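Flokham reach league final after narrow win at Zestdale

Flokham are through to the league final after beating Zestdale by 2 points in front of 799 people, the biggest crowd at the Vandau Oval this season.

Zestdale had the better of the first quarter and kicked four of the first five goals, using the wind well and winning most of the ball from the centre. Flokham moved their tallest defender into the ruck after the break and the match began to even out. At half-time the gap was 17 points.

The third quarter was scrappy. Both sides missed set shots from in front, and a Zestdale half-forward went off with a knee injury and did not return. The club said he would have a scan before any decision was made about next season.

Flokham took the lead for the first time midway through the final quarter, lost it again two minutes later, and got it back with a long kick from the boundary side of the pocket. Zestdale had one more chance, but the shot went wide for a behind and Flokham held the ball in their back line until the siren.

The Flokham coach said afterwards that his players had been poor early on and had been lucky to be within reach at half-time. He expects to name the same side for the final, although one wingman is still being treated for a tight hamstring and will train on his own this week.

Zestdale finish the season in third place. Their captain played his last match for the club, having said in February that he would retire at the end of the year. He was clapped off by both teams.

Flokham will play Rahimi in the final, also at the Vandau Oval. Rahimi won both meetings between the clubs this season and have had a week off after finishing top of the ladder.

Tickets go on sale at the clubhouse at 9am. Each club has been given 400 seats in the main stand, with standing room on the far side sold at the gate. Children get in free with an adult. The reserves final will be played first on the same ground.

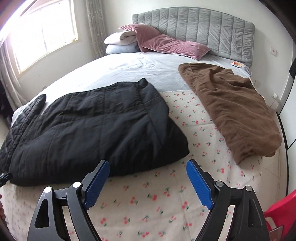

Parking at the oval is limited and the lower field will be closed to cars if there is more rain. Gates open at 11am.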